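Lista de verificación de seguridad y calidad del método
Procedimiento de demostración manual con pinza portátil sobre materiales textiles
Proyecto Nanau, línea de objetos deformables
Laboratorio Dosetti de Manipulación
Revisión correspondiente a julio

Objeto y alcance

La presente lista se aplica a los puestos en los que se registran demostraciones con la pinza de mano Zokham y a los datos resultantes hasta su entrega al equipo de aprendizaje. Quedan fuera de su alcance la celda robotizada, que dispone de lista propia, y los ensayos con líquidos.

Cada punto se califica como Conforme (C), Conforme con observaciones (CO), No conforme (NC) o No aplicable (NA). Las calificaciones CO y NC requieren comentario. Una calificación NC en los apartados 1 o 2 suspende el uso del puesto hasta su corrección.

El lote revisado comprende 1355 demostraciones. La inspección documental se hizo sobre una muestra de 114, extraída por sorteo a partir del índice general del lote.

1. Condiciones del puesto

1.1 Zonas de paso libres en torno a la superficie de trabajo.
Calificación: C

1.2 Cables fijados o recogidos fuera del recorrido del brazo del operador.
Calificación: CO
Comentario: La fijación es suficiente con el operador de pie. En tareas realizadas a baja altura el cable de alimentación de la lámpara auxiliar puede engancharse con el codo. Se recomienda añadir una segunda abrazadera.

1.3 Estabilidad de las superficies y de los objetos que sirven de soporte a los tejidos.
Calificación: C
Comentario: El procedimiento admite soportes no planos. El operador debe comprobar con la mano, antes de iniciar el registro, que el soporte no vuelca al tirar de la tela en cualquier dirección.

1.4 Retirada de objetos punzantes o cortantes del área de trabajo.
Calificación: CO
Comentario: El criterio estaba redactado de forma ambigua. El método exige entornos con objetos cotidianos alrededor de la tarea y no conviene despejarlos por completo. Se propone la siguiente redacción: «No habrá agujas, alfileres, cuchillas ni tijeras abiertas al alcance de la pinza o de la mano que la sostiene». El resto de los objetos puede permanecer en su lugar.

1.5 Iluminación homogénea o, en su defecto, condición de luz anotada en la ficha de sesión.
Calificación: C

1.6 Extintor señalizado y accesible.
Calificación: C

2. Pinza de mano

2.1 Tornillería completa y apretada.
Calificación: C
Comentario: Verificada con destornillador dinamométrico en todas las unidades en servicio. La comprobación visual no sustituye a la de par.

2.2 Almohadillas de los dedos sin cortes, desprendimientos ni brillo por desgaste.
Calificación: CO
Comentario: Una unidad presentaba el borde interior de la almohadilla levantado. Se sustituyó durante la visita. El registro de sustituciones debe consignar el número de sesión y no solo el mes; de otro modo resulta imposible relacionar un cambio en la tasa de agarre con el estado del material.

2.3 Recorrido de apertura y cierre sin puntos duros.
Calificación: C

2.4 Ausencia de riesgo de atrapamiento para los dedos del operador.
Calificación: C
Comentario: La mano libre no debe introducirse entre los dedos de la pinza mientras el gatillo esté accionado. Los operadores entrevistados conocen la norma.

2.5 Objetivo de la cámara limpio y soporte sin holgura.
Calificación: C

2.6 Límite de permanencia con la pinza en la mano.
Calificación: NC (subsanada)
Comentario: Las instrucciones de trabajo no fijaban ningún límite. En las fichas figuran series de hasta 21 minutos sin interrupción, con la muñeca en flexión durante la mayor parte de las tareas de plegado. El responsable del puesto incorporó a las instrucciones una pausa obligatoria tras cada serie de 6 demostraciones. Se reabrió el puesto con esa condición.

3. Preparación de la tarea

3.1 Instrucción de la tarea leída por el operador antes de tomar la pinza.
Calificación: C

3.2 Disposición inicial del tejido distinta en cada repetición.
Calificación: CO
Comentario: En la muestra se aprecia una tendencia a recolocar la tela casi en la misma posición cuando la repetición anterior ha resultado satisfactoria. El plan de variación Tô prevé cambios de orientación, de altura y de cantidad de pliegues, pero no obliga a anotarlos. Se solicita una casilla por cada factor.

3.3 Variedad de estampados, colores y pesos.
Calificación: C
Comentario: La proporción entre tejidos lisos y estampados se ajusta a lo previsto. Los estampados de motivo repetido tienen especial interés para el método, dado que ofrecen muchos puntos de apariencia semejante y ponen a prueba el seguimiento de la posición de la cámara. Conviene mantenerlos en la proporción actual y etiquetarlos aparte.

3.4 Objetos pequeños colocados sobre el tejido descritos en la ficha.
Calificación: CO
Comentario: El campo existe, pero se rellena con términos genéricos («pieza», «cosa roja»). Debe indicarse como mínimo el color, la forma y si el objeto es rígido o flexible. Cuando el operador desconozca la naturaleza del objeto, describirá su aspecto sin atribuirle una función.

3.5 Fondo con elementos fijos suficientes para la localización.
Calificación: C
Comentario: Se acepta que la tela ocupe la mayor parte de la imagen durante la aproximación, siempre que al comienzo y al final de la demostración haya elementos inmóviles en campo.

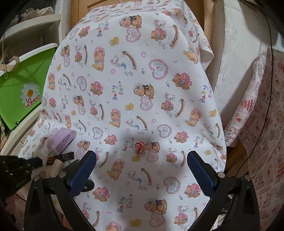

3.6 Sombras proyectadas por la pinza sobre la zona de agarre.
Calificación: CO
Comentario: La sombra de la herramienta es inherente a la iluminación cenital y no constituye defecto. El problema se plantea en la evaluación: los resultados preliminares del proyecto indican que el modelo entrenado con una sola posición de lámpara adelanta el cierre de los dedos cuando la sombra cambia de lado. El efecto se observó en la celda robotizada con tejidos claros y no se reprodujo con los oscuros. Se recomienda alternar al menos dos posiciones de lámpara por sesión y anotar cuál se utilizó.

3.7 Textos y marcas legibles en el entorno.
Calificación: C
Comentario: Se admiten rótulos comerciales en envases y tejidos. No se admiten documentos personales, correspondencia ni pantallas encendidas. Ninguna de las demostraciones de la muestra incumple este criterio.

4. Ejecución y registro

4.1 Calibración de apertura realizada al inicio de la sesión.
Calificación: C

4.2 Sincronización entre vídeo y señal de apertura dentro de la tolerancia.
Calificación: C
Comentario: La comprobación mediante dos cierres rápidos al inicio funciona correctamente y debe conservarse, aunque el registro automático la haga parecer redundante.

4.3 Demostraciones fallidas conservadas y marcadas como tales.
Calificación: NC
Comentario: El protocolo ordena conservarlas. En la práctica, varios operadores detenían el registro al perder el agarre y repetían la toma desde el principio, de modo que el archivo contiene menos fallos de los que se produjeron. La tasa de acierto humano calculada sobre el lote no es, por tanto, publicable en su forma actual. Se requiere que el botón de parada deje siempre un archivo con su marca de resultado. Hasta entonces, la cifra se retirará de los informes internos.

4.4 Velocidad de aproximación compatible con la reproducción por el robot.
Calificación: C

4.5 Ausencia de personas ajenas a la tarea en la grabación.
Calificación: C

5. Tratamiento y evaluación

5.1 Separación entre datos de entrenamiento y de prueba por tejido y por lugar.
Calificación: CO
Comentario: La separación por lugar es correcta. En la separación por tejido se detectaron dos telas de idéntico estampado, inventariadas con códigos distintos por proceder de compras diferentes, una en cada conjunto. Deben unificarse los códigos y repetirse la evaluación afectada.

5.2 Criterio de éxito definido antes de la evaluación.
Calificación: C
Comentario: Para la retirada de un objeto apoyado sobre tela se considera éxito que el objeto quede sujeto y que el tejido no se levante con él. El criterio para la tela colgante sigue dependiendo del juicio del evaluador. Se sugiere fijar una distancia mínima de elevación.

5.3 Evaluador distinto del operador que aportó las demostraciones.
Calificación: C

5.4 Parada de emergencia probada antes de cada serie en la celda robotizada.
Calificación: NA
Comentario: Véase la lista propia de la celda.

5.5 Trayectorias con pérdida de localización excluidas según regla escrita.
Calificación: CO
Comentario: La regla existe y se aplica. Falta guardar el listado de exclusiones junto al lote, con el motivo de cada una.

6. Acciones requeridas

Modificar el comportamiento del botón de parada (4.3). Responsable: equipo de instrumentación. Plazo: antes de la siguiente sesión de registro.

Unificar los códigos de tejido y repetir la evaluación afectada (5.1). Responsable: equipo de datos. Plazo: antes de la entrega del lote.

Incorporar a la ficha las casillas de variación y la posición de la lámpara (3.2, 3.6). Responsable: coordinación de Nanau.

Colocar la segunda abrazadera en el cable de la lámpara auxiliar (1.2). Responsable: puesto de registro.

Aprobar la nueva redacción del punto 1.4. Responsable: servicio de prevención del laboratorio.

Resultado de la inspección

Puesto de registro: apto con observaciones. Lote: entrega condicionada al cierre de los puntos 4.3 y 5.1. Las fichas corregidas se archivarán junto con las originales, que no podrán sobrescribirse.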